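Can a robot arm handle bottle recycling and table clearing yet?

Saoirse Moriarty

I do the sorting on Saturday at Stunau, our little repair and refill shop, and I'm so tired of plastic bottles and the scraps that come with them! We have 38 bins to get through and there are only 2 of us. My partner swears a robot arm could clear the bench by now. My worry is the thin see-through stuff — I can barely pick it up with my own fingernails.
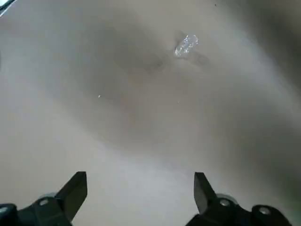
One little clear scrap on a pale surface.

So has anybody tried this for real, or am I still dreaming? I'd settle for slow.

Mi-kyung Cho

Bottles, sure, I'd trust an arm with those. They're stiff, they've got a nice colored cap to aim for, and lying down or standing up there's an obvious place to grab. Two arms are handy too (one can hold while the other picks). 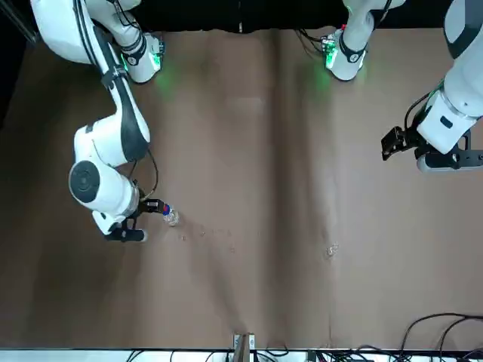 Clear bits are where I'd expect to lose my patience. Depth cameras have a hard time with see-through plastic, and a flat scrap doesn't give the fingers much to close on. When I tried it at Vonel I gave it 60 scraps and it got 16. I did the rest by hand, grumbling. Plain matte paper on the table did help with glare, so try that before you spend money on anything fancy.

skaretti_fan

Just get a shop vac lol. Bottles by hand, vac for the rest.

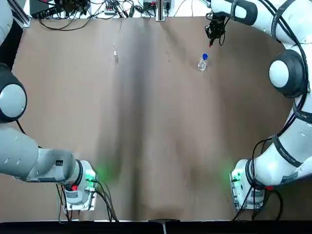 Would one arm be enough if all I want moved is the bottles?

One is plenty for picking up and dropping in a bin — you only need the second if you want caps taken off too.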